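The Harnaven Manipulation Laboratory has completed the first round of its gripper comparison on the two-arm station. A summary follows in this thread. (1/7)

Two sets of fingers were assessed: the standard pair supplied with the arms and a narrower pair machined to a drawing by Ankica Kos. Arms, controller and overhead camera settings were held constant throughout. (2/7)

The task was the sorting of foam alphabet letters onto plates. Foam was selected for its low weight and its tendency to compress, which exposes differences in closing force that rigid blocks conceal. (3/7)

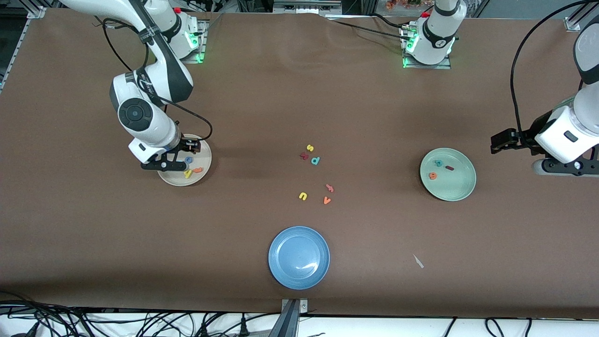 Each set of fingers was given 400 attempts, divided between the two arms. The standard pair placed 36 fewer letters than the narrow pair. Most of the shortfall occurred with letters lying close to a plate rim. (4/7)

The narrow pair was not superior in every respect. It marked the foam more readily, and Costel Kneževič had to reduce the closing force twice before the Thursday session. Those adjustments are recorded in the log. (5/7)

Wrist cable routing also affected the results. A loop with too little slack pulls against the last joint at full rotation. Staff at our Drulside site reported the same behavior, and a revised clip is being drawn up. (6/7)

A second round, with the Hivham controller in place of the present one, begins in November. Requests for the trial log should be sent to Arben Živković at the laboratory office. (7/7)

Recent posts
Camera mounting heights: notes from Drulside
Replacement schedule for finger pads
Visiting hours, Harnaven laboratory

Contact | © Harnaven Manipulation Laboratory | Back to top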